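Handheld grippers for cloth: cable drag on the left hand, and is the stiffer jaw worth it?

Posted in Grippers and End Effectors
Asked 15 Oct 2024 by Efraín Valderrama

I have inherited the job of choosing between two pairs of handheld grippers, the Vastitz and the Jultus. Both are the squeeze-it-yourself kind, wired, one per hand, with a plate on top for mounting things. My boss believes this is an afternoon's work. It has been going on since June.

The task is soft stuff in a plastic basket: cloths, small garments, whatever was clean that morning. Reach in, pinch one, lift it out, lay it flat on the table with the other hand helping. My six-year-old does this for a quarter.

What I have so far. The Vastitz has the softer jaws and the longer travel. It picks up a single layer nicely if the layer is sticking up, and if the cloth is lying flat it pets it. The Jultus has stiffer jaws that close harder at the tips. It grabs everything, including the layer below and on one occasion the basket, which came along for the ride.

The bigger headache is the cable. It comes out of the back of the gripper and I have tried it over the forearm and under the forearm. Over, it pulls the jaws up as I reach down. Under, it catches on the basket rim. The right hand is fine because it mostly sits on the table waiting for its turn.
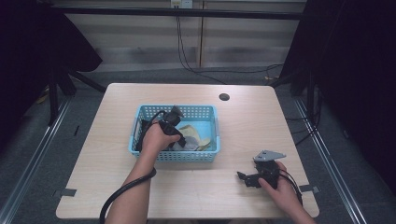
I did 118 picks with each pair, same basket, same cloths, same grumpy operator. Vastitz missed 29. Jultus missed fewer but I stopped trusting my own definition of a miss, since two cloths at once is technically very successful.

So, two things. Is the stiffer jaw worth it for fabric, or am I solving the wrong problem? And how do people route the cable on the hand that does the reaching? Budget is whatever I can put on a card without a meeting.

Roxana Flores
Accepted by the asker

Decide what a miss is first, then test again. I know. But your numbers are answering a question you haven't asked yet. We score three outcomes: got one, got none, got more than one. The third column is where stiff jaws go to hide. When we ran the same comparison, the stiff pair won on column two and lost so badly on column three that the fellow who had ordered them took up an interest in spreadsheets formatting for the rest of the week.

On the jaws: for thin cloth the tips matter more than the stiffness. Long soft tips bend around a fold, and that's lovely until the cloth is flat, when they slide. What helped us was a thin strip of rubber on the inside of the soft jaws, last half inch only. Don't line the whole jaw or the cloth won't let go when you open, and you'll stand there shaking your hand like you've touched something in the sink. Replace the strips when they get shiny. Ours get shiny fast.

Also try coming in at a slant. Everybody reaches straight down the first day. If you come in low with one jaw nearly parallel to the cloth you can push up a little ridge and then close on it. Takes some practice, and it works better near the basket wall, where the fabric has something to bunch against.

On the cable: over the forearm is right, but it needs slack and an anchor. Put a soft strap just below the elbow and run the cable through it, then leave a loose loop between strap and gripper big enough that you can bend your wrist all the way down without the loop going tight. From the elbow back, let it drop off your side of the table. Never let it cross in front of the basket. If it's still tugging, the cable itself is probably too stiff. Ours were, and the thinner ones from Bedoya fixed it. Check that yours are only carrying signal and a bit of power before you swap anything.

Last one. Use the same hand order for both pairs. By the time you've done one full set your reaching hand is better at it, and whichever gripper goes second gets the credit. Alternate in short batches.

Comment from Efraín Valderrama: I did all the Vastitz picks first. All of them. Please don't tell my boss.

Comment from Roxana Flores: Everyone does. Redo it in batches and call it phase two.

gluestick_pete

just get the Jonum. one gripper, does everything, never had a problem. I use it for bottles mostly

Comment from Efraín Valderrama: Any cloth?

Comment from gluestick_pete: I've wiped it with one

torque_and_regret

Agree with most of Roxana's post, but I'd go the other way on the rubber. We tried it, and the strips peeled at the corner and started leaving little crumbs in the laundry. We scuffed the jaw tips with medium sandpaper instead. Ugly, free, still holding up. Try it on a spare pair of tips, because you can't unscuff them.

One thing missing from the question: what's going on the mounting plates? An empty gripper and one with a camera on top are two different animals. We picked our favorite pair bare, bolted the cameras on, and the wrist started rolling outward on every reach. After lunch people were holding it with two hands. If you plan to mount anything, tape something of the same weight up there before you redo your batches.

For the cable I used the elbow strap too, plus a second piece of hook-and-loop at the wrist. Skip the wrist one if your operator is anything like mine. He forgot he was wearing it and left for coffee with the gripper.

Comment from Efraín Valderrama: Elbow strap is on and the tugging is gone. Redoing the picks in batches with weight on the plates. Sandpaper is on the desk, looking at me.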